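Storing canvas shoes in a closed cabinet

Jamila Chowdhury, Stestmont

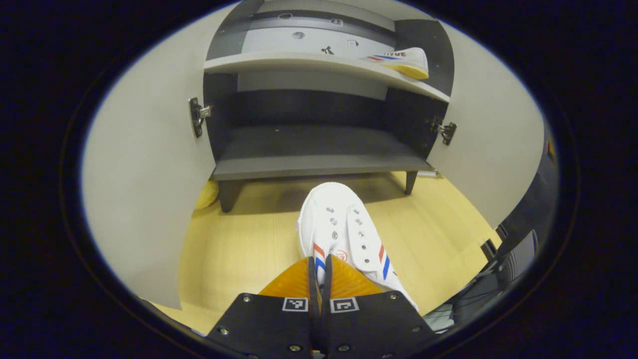 Canvas holds moisture longer than most people expect, and a closed cabinet slows drying further. Shoes should be clean, fully dry and unlaced before they go on the shelf. With the laces out, as on the white sneaker with the red and blue stripes, the tongue can be lifted clear and air reaches the toe. Wash laces separately and keep each pair in a small labelled bag.

Before you start

Measure the inside depth of the cabinet with the doors open. A size 44 shoe needs over 28 cm from the back panel to the front edge of the shelf. If the shelf is shallower than that, set the shoes at an angle or move them to a deeper one. Check that both doors swing fully open - a door stopped at half travel makes it awkward to place shoes at the ends.

Steps

1. Empty the shelf and wipe it with a damp cloth. Let it dry.
2. Brush grit from the soles. Coloured rubber can mark a white shelf if left in contact through the summer, so put down a sheet of plain paper first.
3. Hold the shoe by the heel and guide it in toe first. Do not squeeze the sides of the upper, as canvas creases at the eyelets.
4. Set the first shoe against one end of the shelf and its mate beside it, leaving a gap of 2 cm.
5. Fill from the ends toward the centre. Keep the pairs worn most often on the upper shelf.
6. Close one door, then the other, and confirm that no toe touches the panel.

Adjusting the doors

If a door rubs after loading, look at the concealed hinges. On most types the front screw moves the door sideways and the rear screw moves it in or out. Turn a quarter turn at a time and close the door between turns.

Leave the doors open for an hour each week in humid weather. Relace the shoes when they are next needed.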